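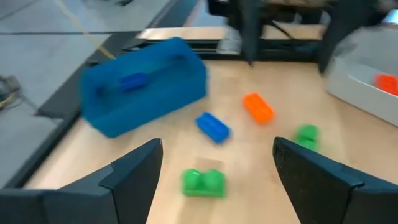

# How to sort and wash a mixed lot of second-hand toy bricks

When you buy used bricks in a big bag, you get everything together: good bricks, broken bricks, hair, crumbs, sometimes a coin. My last lot came from the flea market in Pamley and it had 883 pieces after I took out the garbage. I write down the way I do it now, after several lots where I did it in the wrong order.

## What you need

- two plastic bins with low sides
- a mesh bag with a zipper, the kind for delicate laundry
- mild dish soap
- an old soft toothbrush
- two big bath towels
- a kitchen scale, if you want to know the weight

## Step 1: Take out what is not a brick

Pour only a part of the lot on the table, about 340 pieces at one time. With more than this the pile becomes too high and the small parts hide at the bottom. Pick out stickers, batteries, paper and metal. Electric parts, such as motors and lights, must never go in the water. Put them in a jar and wipe them later with a damp cloth.

## Step 2: Sort for washing

Many people begin with colors. I did the same, and then I had to mix everything again for the wash. For washing you need only these groups:

1. Plain bricks and plates, any color
2. Clear parts
3. Parts with print or stickers
4. Wheels, axles and everything with metal inside

Group 1 is always the biggest. Clear parts scratch easily, so they get their own bag. Printed parts I wash by hand, one after another, and I do not rub on the print.

Look also for bricks which are still pressed together. Dirt stays between them. For two thin plates, put a bigger brick on the top plate and tilt it like a lever. Please do not use a knife or your teeth – both leave marks.

## Step 3: Wash

Fill a bucket with lukewarm water, not more than 40 °C. Hot water can change the shape of the bricks, and afterwards they do not hold well. Add one spoon of soap, put the bricks in the mesh bag, close it and lower it in. Move the bag up and down for some minutes, then let it rest for one hour.

If the water is brown, change it and repeat. A lot from a smoker's house can need three or four rounds. For dirt between the studs use the toothbrush. Rinse with cold water until there is no foam.

I do not recommend the dishwasher. Small parts fall through the basket and the heat is difficult to control.

## Step 4: Dry

Spread the bricks on a towel in one layer, with the studs up, so the water can run out from the open side. Turn them after some hours. In winter I wait two days, in summer one is enough. Keep them away from the radiator and from direct sun. If you close the box while there is still water inside the bricks, it will smell, and you start again from step 3.

## Step 5: Sort for building

Now you can think about colors. For a small collection I prefer to sort by shape, because a red plate in a box of red things is hard to see, but a red plate between plates of other colors is easy to find. With a big collection you can do first shape, then color.

I store mine in shallow drawers from Alletska, the model with removable dividers. A label on the front of each drawer saves a lot of opening and closing.

## Yellowed bricks

White and light gray bricks often turn yellow with age. Washing does not remove this. I keep them in a separate box and use them inside walls, where the color is not important.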